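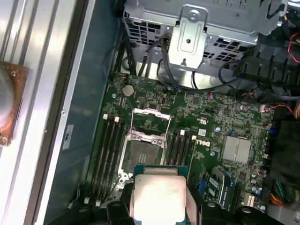
Can the older desktop towers be returned to use at a reasonable cost?
Most of them can, provided the board is sound and the parts fitted to it are matched and seated properly. The main expense is labour, followed by memory and storage.

Clitby Computer Reuse Program
Progress report to the Barros Community Fund
Reporting period ending June

Last updated: Thursday

1. Purpose of this report

This report sets out the work completed under the current grant, the condition of the equipment received, and the matters on which the Fund's direction is sought. It follows the format agreed at the start of the grant and should be read with the expenditure statement supplied separately.

2. Equipment received

The program has received 515 desktop towers to date, most of them from the Plollport office closures. The machines arrived on pallets and were stored in the east bay until they could be tested. Each tower was given a shelf number, opened, cleared of dust and checked for damage to the case, power supply and board.

Sorting took longer than planned. A large share of the Plollport machines came without memory, and a smaller share had also had the processor removed before disposal. These units were first classed as parts only. The classification was reviewed in April, when it became clear that many of the boards were in good order and that suitable processors could be taken from towers with failed power supplies or cracked cases.

3. Processor and memory work

Refitting processors is now a regular part of the bench schedule. The work is done with the side panel off and the board left in the case, which saves the time previously spent removing and remounting boards. The socket is opened and its contacts are inspected under a lamp before a processor is brought to it. The processor is lowered straight down, with its alignment checked against the socket, and the frame and lever are closed only once it is sitting flat. Boards with bent or dirty contacts are put aside for a second inspection.

Memory is left out until the processor is in place. Keeping the slots clear gives better access, and modules can then be fitted in matched sets according to the board layout. Boards with two banks of slots need particular care, as the order of filling differs between models. A laminated chart has been fixed above each bench for this purpose.

Failures after refitting fell during the second half of the period. The most common remaining fault is a board that powers on but does not recognize all of its memory. Cleaning the slots resolves a good number of these cases. Flat coin-cell batteries also caused a run of clock and settings errors in May, and cells are now tested at intake.

4. Facilities

The bench room at Clitby now has six workstations, one more than at the last report. Anti-static mats have been replaced and the lighting over the two end benches has been improved. The room remains warm in the afternoon, and soldering has been moved to the morning for that reason.

Storage is the more pressing concern. Empty cases awaiting collection for metal recycling take up a good part of the loading area. The recycler, Clestix, has moved to a fortnightly pickup, which has helped, though the area was full again by the end of the period.

5. Expenditure

Spending on tools and consumables is within budget. Thermal paste and cleaning supplies cost more than forecast, reflecting the additional processor work. Spending on replacement drives is under budget owing to a delayed order, and the balance is expected to be spent early in the next period. No change to the total grant is requested.

6. Variations requested

The Fund's approval is sought to move around 5 per cent of the drive allocation to memory. Prices for the older modules have risen, and stock recovered from scrapped machines will not meet demand. Approval is also sought to extend the storage lease by two months while the remaining Plollport pallets are processed.

7. Work planned for the next period

The remaining towers will be sorted and tested, and machines already refitted will be loaded with software and prepared for delivery to schools and neighbourhood centres. Delivery will begin with the centres nearest Clitby. The parts register will be brought up to date, including a separate listing of recovered processors by socket type. An updated expenditure statement will accompany the next report, which is due in December.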